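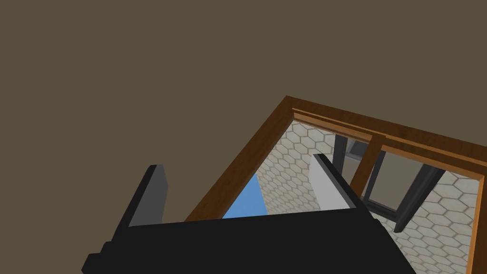 The Drendside gripper in simulation, fingers apart, with the wooden frame and tiled floor beyond.

Every change to the Drendside cell is run in simulation before anyone touches the real arm. The technician who looks after it, employed by Niller, starts with the fingers.

"I open them and look past them," she says. "If the model of the hand is wrong, everything after it is wrong as well."

The real fingers are checked every 3000 cycles. She wipes down the pads, tests for play and tightens the two mounting screws on each side. A worn pad goes in the bin. "People try to get another week out of them. I don't bother. It's a six-minute job."

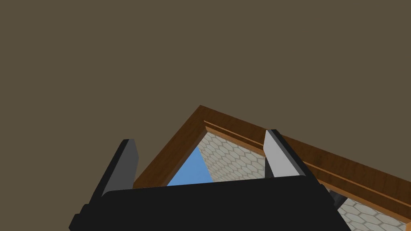 Another simulated view over the gripper, towards the corner of the frame.

The controller software, Pramier, keeps its own log of finger positions, and she compares that with the model after each service. Last March the two disagreed and it took her most of a morning to find a wrong offset.

"I'd typed 58 in the wrong box," she says. "So now I save the old settings first, and I read the new ones out loud before I load them."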